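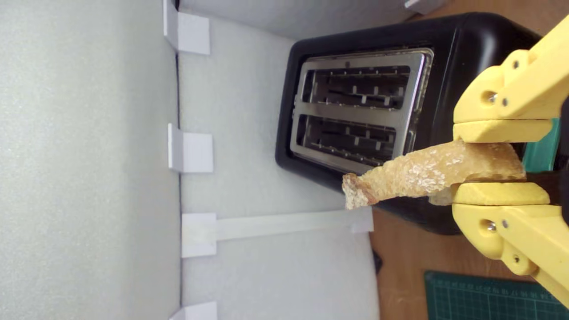

24 Aug 2018 - projection room, Candska

Second day on the print of Vusosow. It came in on four reels from Hashmi, tails out, all of them. Rewound to heads on the bench before doing anything else.

Reel 1: clean. Two old splices near the head, both holding. Left them.

Reel 2: edge damage on the soundtrack side for 31 frames, starting a little after the train station dialog. Taped the perfs. There will be a click in the sound there and I don't see a way around it.

Reel 3: measured 3,552 frames from the start mark to the first cue dot. Veronika Dudás got the same number on her pass, so the cue sheet that shipped with the print is wrong. I corrected our copy in pencil. Don't go by the typed one.

Reel 4: color has gone pink, worse toward the end. Nothing to do. The end credits are short, so house lights come up slowly, and not before the last card.

Ran reels 1 and 2 at show speed with sound. Focus drifts on projector B once the lamp has been on a while. I reset it twice. The lamp is at 80 percent of its rated hours and the log says the last one went early. Spare is on the shelf behind the door - check the box before the show, the label is for the old model.

Changeover 1 to 2 was late on the first try, fine on the second. Haven't tried 3 to 4 yet.

The Zarum trailer goes on ahead of the feature. It's on a 2,000 foot reel for no good reason, so move it to a small core first.

To do:
- changeover 3 to 4, at least twice
- clean gate on B
- ask Hashmi if they want the print back heads or tails out
- more splicing tape, we're on the last roll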